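Landlord wants to charge me for paint after a 31 month lease, normal?

Posted in Renting and Moving
April 10, 2024

zevcombe_renter
Moving out of a one bedroom in Filtby at the end of the month. Walkthrough was yesterday, the manager from Keogh says the living room and hall need a full repaint and it comes out of my deposit. Deposit is 800. They're saying around 200 a room, no written estimate yet, just said it out loud while looking at the walls.

What's on the walls: small nail holes, a couple scuffs by the door where the couch was, the paint is kind of yellow near the stove. No pets, don't smoke. I did put up one shelf, so those are bigger holes. Paint wasn't new when I moved in either, I have the check-in sheet and it says "walls fair."

Do I patch it myself before I hand in the keys or leave it alone? And can they even do this
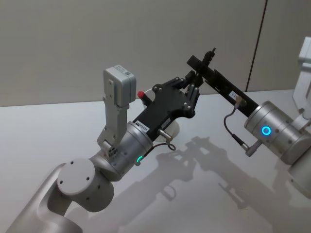
girus_tom: Patch the shelf holes, leave the rest. Small nail holes and scuffs after that long are ordinary wear pretty much everywhere. Shelf anchors are the one thing they could fairly bill you for. Lightweight spackle, two thin coats, sand between. Dont paint over it unless you have the exact same paint, a shiny square on a flat wall looks way worse than the hole did.

Also get the estimate in writing. Email them tonight, something short:

Per our walkthrough please send an itemized list of any deductions with the cost for each and the date each room was last painted.

That last part matters. A lot of places figure paint only lasts a few years, so if it was already old when you moved in there's not much value left to charge you for. Your sheet saying "fair" is gold, keep it. Scan it, don't give them the only copy.

dunmore22
they did this to me too. i just paid it, wasnt worth the fight. good luck

lastboxpacked
Mostly agree with the first answer. Few things to add, typing on my phone so sorry.

Rules are different by state so look up yours, search the state name plus "security deposit deductions." You want the deadline for them to send the itemized list. Some states it's a couple weeks, some it's a month or more. Miss it and in some places they lose the right to keep any of it.

Clean the yellow by the stove. Warm water, dish soap, soft sponge, dry it after. Grease they can call dirt and dirt is not wear and tear. Took me 12 minutes in my last kitchen and they never brought it up agian.

Take pictures of every wall with the lights on, after it's empty and after you clean. Close ups of anything they pointed at.
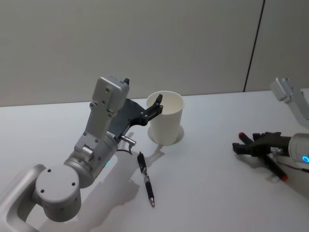
What if they mail the check short anyway, does cashing it mean I agreed?

Depends on your state and what's printed on the check or the letter with it. If it says "payment in full" or "final settlement" anywhere, don't cash it yet, call a tenant hotline or legal aid first. If it's a plain check, write back the same day saying you take it as partial and still dispute the rest. Keep a copy. Then small claims if they won't budge, the filing fee is usually low and you don't need a lawyer for it.

Leave a forwarding address in writing too, forgot that. Without one they can say they had nowhere to send it.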